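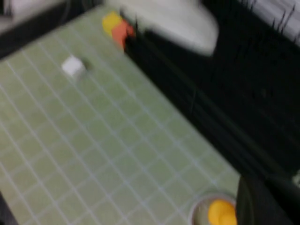

3.2 Work surface and small items

Figure 2. Gridded mat on the black surface, with a white cube and two colored pieces near the mat's edge.

All sorting trials were carried out on a light green mat laid over a black surface. The mat carries a regular grid of thin pale lines, and the squares of this grid served as the unit of distance throughout the study. We report positions in grid squares and do not convert them to metric units, as mats from different batches differed slightly in pitch.

The choice of surface followed a pilot in January in which three backgrounds were compared: a plain white sheet, an unmarked gray board, and the green mat. On the white sheet the pale pieces were hard to separate from the ground in the recorded stills. The gray board gave acceptable contrast but offered no reference for position, and coders had to work from marks at the corners alone. The mat gave lower contrast than the gray board for green pieces, which were therefore dropped from the set. White, yellow and orange-red pieces were retained (Figure 2 includes all three colors).

The border between the mat and the black surface was treated as the limit of the work area. A piece was scored as inside if any part of it rested on the mat, and as outside if it rested wholly on the black surface. Pieces close to the border were scored separately under the label "edge," defined as within two squares of the boundary. Earlier work with the Pilska layout placed all pieces at the center of the area and so had no need for this label. In our data the edge cases were frequent enough to matter: of 1,917 placements coded, 915 fell within the edge band on at least one side.

3.3 Placement and coding

Each trial began with a small number of pieces placed on the mat according to a printed layout card. Layouts were of two kinds. In spread layouts, every piece stood clear of its neighbors by at least one full square. In paired layouts, two pieces of different color were set side by side while any remaining piece was kept apart. Paired layouts were included to test whether neighboring pieces would be moved together or one at a time during tidying.

Coding was done from stills by Mark Anthony Maglaya and a second coder who had not seen the layout cards. For each still the coders recorded the color of each piece, the square containing its estimated center, and whether it overlapped another piece from the given viewpoint. Overlap in the image was not taken as evidence of contact. Where two pieces overlapped in one view and no second view was available, contact was entered as unknown.

Blur was the main source of disagreement. In sharp stills the grid lines could be counted directly from the mat's edge. In blurred stills the lines widened and ran together, and coders estimated position by extending the nearest readable lines. Shape was not coded in such stills, but color was, provided that both coders named it independently. Shadows gave a further difficulty, as a dark patch beside a white piece could be mistaken for part of its outline. The coding rule was to place the center using the lit faces only.

Disagreements of more than one square were resolved by joint review. This was needed for 44 placements, nearly all of them in paired layouts. Placements that could not be settled on review were kept in the color counts and left out of the distance analysis reported in Section 4.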